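Part 3: Setting up the Tramo and getting through your first batch

If you came straight here from the parts list, go back and check that you have both vent caps. I've had more messages about the vent caps than about everything else put together. They ship tucked inside the drip tray, wrapped in the same gray paper as the padding, and people throw them out with the box. (I did too, the first time, and spent an evening going through the recycling with a flashlight.)

This part covers where to put the dehydrator, the empty run, loading the trays, and a first batch of apple rings. The Sarkar timer add-on gets its own part later, so if you have one, leave it in the bag for now and use the dial that's built in.

3.1 Picking a spot

1. Choose a counter or a sturdy shelf that's level. I check mine with a glass of water, which is good enough.

2. Leave a hand's width of space behind the unit. The fan pulls from the back on the Tramo and pushes forward across the trays, so a wall right up against it will slow everything down and make the motor whine.

3. Plug it straight into the wall. No power strips, and please no extension cord running under a rug.

4. Turn the front to face open air. Whatever moisture comes out of your fruit has to go somewhere, and you don't want it going into the bottom of a cabinet. I lost a strip of paint that way.

Caution: don't run it in a closed pantry or a closet. I know it's noisy and I know the closet is tempting.

Note on garages: fine in summer, slow in winter. Mine sits in the laundry room with the door cracked. Bjarke Thorlacius runs his in an unheated shed near Etenstead, and in March his apple rings take nearly twice as long as mine do, with the same machine and the same apples. He's also up at 3,056 feet, and the two of us have argued plenty over how much of the difference is altitude and how much is just that he works in a freezing shed. My money's on the shed.

3.2 The empty run

You'll want to skip this. Don't! There's a light oil left on the heating element from the factory and it smells like a hot toy train.

1. Take out all the trays and the drip tray. Wash them in warm water with a little dish soap, rinse, and dry them. The trays can bow in the dishwasher, so do it in the sink.

2. Wipe the inside walls with a damp cloth. Stay away from the fan grille at the back.

3. Put the drip tray in first, then slide the trays in with the lip facing you. If a tray rocks from corner to corner it's upside down.

4. Snap on the vent caps and open both all the way.

5. Set the dial to the highest mark, close the door, and let it go for 3 hours. Open a window.

6. Turn it off and let it cool with the door open.

If it still smells at the end, do one more hour. If it still smells after that, write to Vandar, and be ready with the number from the sticker on the base. They answered me in a couple of days and were perfectly nice about it.

3.3 Checking the dial against a real thermometer

The dial on mine reads high. Ketill Lauritsen's reads low. So get a cheap oven thermometer, stand it on the middle tray, set the dial to the fruit mark, and wait half an hour. You're looking for 135 degrees F. Turn the dial up or down a hair, wait again, and when you get there put a dot on the housing with a marker. From then on you go by the dot and ignore what's printed.

I recheck mine every so often. The hour counter on the side (press and hold the small button) says 1,084 as I write this, and my dot has moved once in all that time, by the width of the marker tip.

3.4 What to start with

Apples. I know you bought this thing for mango or jerky or your grandmother's plum leather, and you'll get there, but apples forgive you. They slice evenly, they don't drip, and a bad batch costs next to nothing. Pick firm ones. Soft apples taste lovely dried but they tear when you slice them and stick to the tray like stamps.

Citrus is my second choice for a starter. Orange wheels dry slowly and they look great on a string in December. Leave the peel on. Do not try to eat them like candy, though, as the white part gets pretty bitter.

Bananas third. Pears after that. Grapes I'd save for when you have some patience built up: they have to be pricked or split one at a time, and they take forever.

3.5 Loading the first batch

1. Wash the apples and core them. Peeling is up to you. I leave the skin on because I'm lazy and it gives the ring something to hold on to.

2. Slice them a quarter inch thick. A mandoline helps a lot. Use the guard, every single time, even for the last little nub. Eat the nub.

3. Drop the slices into a bowl of cold water with a good squeeze of lemon juice. Five minutes is plenty. They'll still darken a bit later on and they'll taste exactly the same.

4. Drain them and pat them with a clean dish towel. Wet slices add a surprising amount of time.

5. Lay them on the trays in one layer with a little space between. Touching is okay at the edges, since they shrink. Overlapping is not, and you'll find a damp spot at every overlap.

6. Load from the bottom up. If you only have enough for a few trays, put them in the middle and leave the rest of the trays out.

7. Set the dial to your dot. Leave the vents all the way open for the first two hours, then close them halfway.

8. Rotate the trays front to back at about the halfway point. The back always dries faster, closest to the fan.

Caution: the metal strip along the top of the door gets hot enough to sting. Open the door by the handle, and keep it open only as long as you need to.

3.6 Knowing when it's done

Expect six to ten hours for apples at a quarter inch. That's a huge range, I realize, and I can't narrow it for you. It depends on the apple, the slicing, the weather, and how many trays you packed in.

What I do is take one ring from the middle of the fullest tray and let it cool on the counter for a few minutes. Warm fruit always feels softer than it is, so the cooling matters. Then I tear it in half and squeeze the torn edge. If I see beads of moisture, it goes back for an hour. If it bends like soft leather and the edge stays dry, I'm done. If it snaps, you've made chips, and chips are also good.

Orange wheels are different. They go a lot longer, and thick ones can run almost 24 hours. They should be stiff, with no tacky patch in the center.

3.7 Conditioning, or the jar week

This is the step I left out for my whole first year, and I threw away a lot of moldy apples.

1. Let everything cool completely on the trays with the power off.

2. Fill glass jars two-thirds full, loosely, and put the lids on.

3. Shake each jar once a day for a week. The drier pieces soak up what's left in the damper ones and the whole jar evens out.

4. If you see fog or droplets on the glass, tip the jar back onto the trays and give it another couple of hours, then start the week over.

5. After that, top up the jars, close them tightly, and put them somewhere dark.

Throw out any jar with mold in it. The whole jar, please, and don't pick around it.

Write the fruit and the month on the lid with a grease pencil. You will think you can tell dried pear from dried apple by looking. Ketill has a whole shelf of unmarked jars that he calls "pome, assorted."

3.8 Cleaning up after a batch

Let the trays soak for ten minutes and the stuck sugar comes right off with a nylon brush. Steel wool scratches the coating, and after that everything sticks forever. Wipe the drip tray even if it looks clean. Once a month or so I unplug the unit, turn it around, and go over the rear intake with a dry paintbrush for lint, which in a laundry room is a real thing.

Store it with the door open a crack so it doesn't get musty.
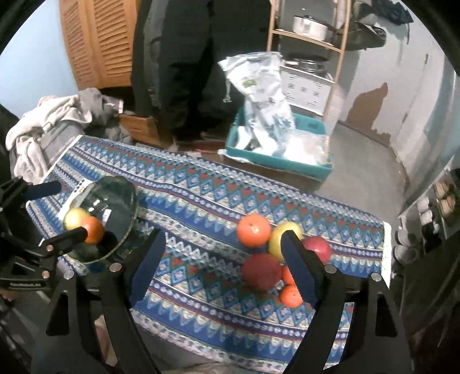
Can I dry apples and orange wheels in the same batch?

You can, and the flavors won't mix enough to notice. Put the orange wheels on the lower trays so any drips miss the apples, and plan on pulling the apples out hours earlier. Once they're out, slide the orange trays up to the middle and keep going at the same setting.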